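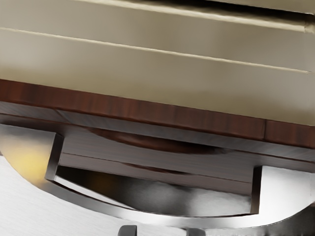 ## Petek blanket chest, six months in

Short version: good chest, bad hinges, buy it if you can get it under 200 bucks and have a screwdriver you like. Long version below, I have until the dryer finishes.

Bought it in November. Price was $148 on sale, plus $36 shipping, which I thought was a lot until I saw the box. Needed something for the end of the bed because the old setup was a plastic tub with a quilt thrown over it, and the cat had started treating the quilt as hers. Wanted a lid. Wanted to be able to sit on it to put socks on. Those were the requirements.

Looked at two others first. The Mimari one is prettier, no contest, but it was $933 and I laughed out loud in the store. Also a weird height, my knees came up to my chin. The Polladeo one was cheaper than the Petek but the lid is a separate piece that just lifts off. Where do you put a lid that big in a small bedroom? On the bed I guess. Then you want to get in the bed.

## Delivery and unboxing

One box, left on the porch, one corner mashed. Nothing inside was hurt. Lots of foam, the squeaky kind that breaks into beads. Still finding beads. Smell was strong for the first week - sort of paint plus cardboard - so I left the lid up with the window cracked and slept on the couch for two nights. Gone by week two. If you're sensitive to that stuff plan for it.

## Putting it together

Box says 40 minutes. Took me most of an evening, but I stopped for dinner and I also put the back on upside down, my fault, sort of. The drawing for step 6 shows the back panel from behind and step 7 shows it from the front and neither one says so. Look at the holes before you commit. The two holes closer to the edge go UP.

Other things I'd tell a friend:

- Screws are in one bag, all mixed. Two of the lengths are nearly the same. Sort them first on a plate.
- Do the bottom before the last side goes on. Manual has it after. You can do it after but you will swear.
- The little hex key is junk. Used my own.
- Don't tighten anything all the way until the lid is on and closes straight.
- One dowel short in mine. Emailed, they sent a bag of ten, took nine days. Used a pencil stub in the meantime and it's still in there if I'm being truthful.

One person can do it up to the lid. For the lid get help or lean it against the bed.

## Using it

It holds more than I figured. Two winter blankets, the big quilt, a spare pillow if you punch it down, and a stack of sweaters on top. No divider so everything goes in one pile and the thing you want is at the bottom. I put the sweaters in a canvas bag so I can lift them out in one go. Works okay.

Sitting on it: fine. I'm not small. It creaks a bit on the left side but it creaked on day one and it hasn't got any worse. My sister and I both sat on it over the holidays and nothing happened. No cushion included, and you'll want one if you sit longer than it takes to do shoes. I bought a Jada bench pad, gray, ties at the corners, there's nothing on the chest to tie it to so it slides. Stuck a piece of rug gripper under it. Problem solved for now.

Finish is okay. Wipes clean with a damp cloth. Coffee ring came off, nail polish did not, and nail polish remover made it worse so please don't. Tiny chip on one edge from the vacuum, I colored it in with a marker and can't find it anymore unless the sun is right on it.

## The hinges

Ok. So. The hinges are supposed to hold the lid at any angle. They did that for maybe a month. Then the lid started drifting down, slow at first, and by January it would drop the last few inches with a bang. Not great if you have kids around or fingers. You can tighten them, there's a little screw on the side under a plastic cap (manual doesn't mention it at all, found it by picking at the cap with a butter knife). Half a turn each side and it held again. Had to redo it in March. I expect I'll be redoing it forever.

Wrote to Petek about it. Got a polite reply that said the hinges are "soft close" and not "soft stay" - first time I've heard of soft stay. They offered a new pair free though and I took them. New pair is in the kitchen drawer, haven't put them on yet becuase the old ones are behaving.

Really this should be the thing they fix. Better hinges, charge me twenty more bucks, I'd pay it.

## Odds and ends

- Feet are bare. Add felt pads or it scrapes the floor.
- Heavy. Empty it before you drag it.
- There's a gap at the back under the lid, good for air, also good for dust. I lay an old pillowcase over the top blanket.
- Cat can't open it. She has tried.
- Inside isn't finished as nicely as the outside, a bit rough near the bottom corners. Snagged one sweater. Ran some fine sandpaper over it, five minutes, fine since.

## Would I buy it again

Yes at the sale price. At full price I'd think about it and then look for a used one, because people move and hate carrying these. Four stars out of five if the hinges hold, three if they dont. Calling it three and a half.

Will update if I ever put the new hinges on. Dryer's done.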